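Tirnis resets its kitchen test cell after a run of dropped mugs

Tirnis has put its simulated kitchen cell back into service after a maintenance stop that took most of a week. The cell is used to try out grasping routines before they go to the physical arm at the company's Plendlow workshop. Work on it finished on Tuesday.

The stop was called after the mug routine began to fail. In the last batch before the shutdown, 21 of 74 attempts ended with the mug back on the counter or on the floor. The same routine had run cleanly through the winter, and nothing in the grasp code had changed.

Technicians traced the fault to the tool offset, the value that tells the controller where the fingertips are in relation to the wrist. It had been overwritten when a new gripper model was loaded in April. The error was 2 millimeters. On a box or a bottle that made no difference, but on a mug wall it was enough for the inner finger to press on the rim where it should have gone past it.

The offset was entered again by hand and locked. The crew also cleared out the joint limits left over from the old gripper and set the closing force lower. Contact settings for the mug were redone, which took longer than the rest of the job put together. Cao, the contractor that maintains the physics engine for Tirnis, supplied the new contact values.

The layout of the counter was left alone. Tirnis keeps it crowded on purpose, with the toaster in the middle and smaller items on all sides, so that the arm has to carry things over and between obstacles. The company said a cleared counter would have hidden the problem for longer.

Camera views were checked at the same time. One of the viewpoints had drifted too close to the toaster after an earlier update, and operators had complained that it showed them very little of the far end. It has been kept as a secondary view. The view from above the gripper is now the one used for checking finger placement, and operators are asked to look at it before they accept a lift.

After the reset the cell ran 44 lifts of the white mug without a drop. Tirnis said it will repeat the batch each time a gripper file is replaced, and the offset will be compared with the workshop's measured value before the cell is opened to users.

Views from the simulated cell:

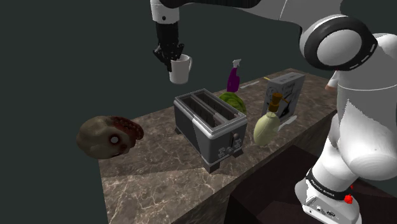
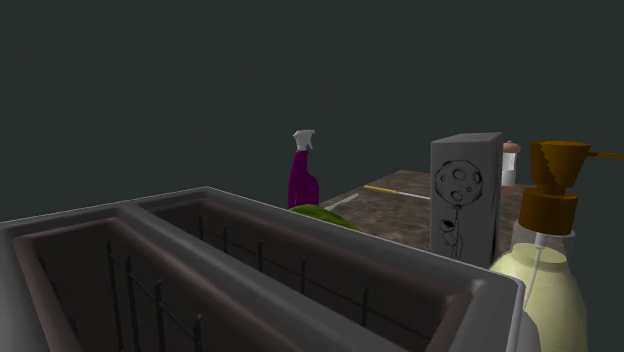
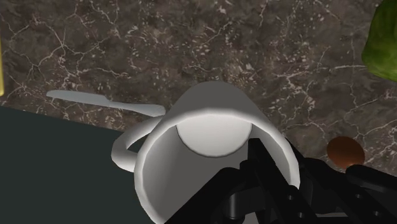
What comes next

The mug routine goes to the physical arm in Plendlow once the workshop has finished its own check of the wrist mount. That arm has been idle during the stop, and its gripper is being cleaned and regreased.

A second simulated cell, built for Londard, uses the same gripper file and has been taken offline until its offset can be read out. Londard's users have been told to save their routines and hold any new batches. Tirnis expects that job to be shorter, as the contact values can be copied across.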